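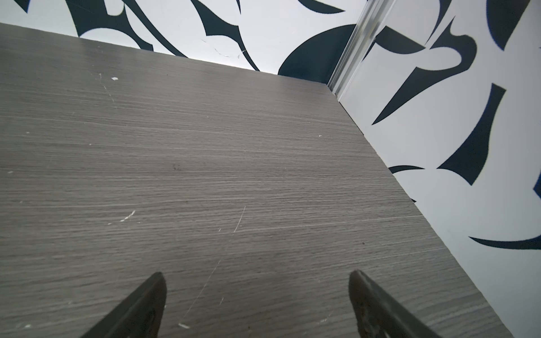 Workplace > Reviews > Bench Automation

We bought the Tava arm in August for the repair counter at Drorkstead, where six of us sort and pack small returned parts. It cost us 37 days of setup, longer than the seller promised. The two gripper fingers taper to a point, which suits small parts, and they are dark enough to find quickly against the gray wood-grain top. The top itself has a long pale scratch and some chips, so if you plan to bench-mount one, pick a surface you don't mind marking. A plain backdrop would also be easier on the eyes than our black-and-white walls.

The arm now handles sorting, 108 trays on a normal shift. Daryna Didenko used to do that by hand and her wrists were sore by Friday. She now checks rejects and runs the daily calibration, and she got a pay step for it. Matvii Bondarchuk is less happy — he says the work is quieter and he talks to people less. Both are fair points.

Weak spots: thin manual, slow phone support, and 20 minutes lost whenever a tray jams. I would buy it again, with more training time up front.

Reviewed by Svitlana Demchenko, 17 December 2022

Contact | Copyright Romaniuk Reviews | Back to top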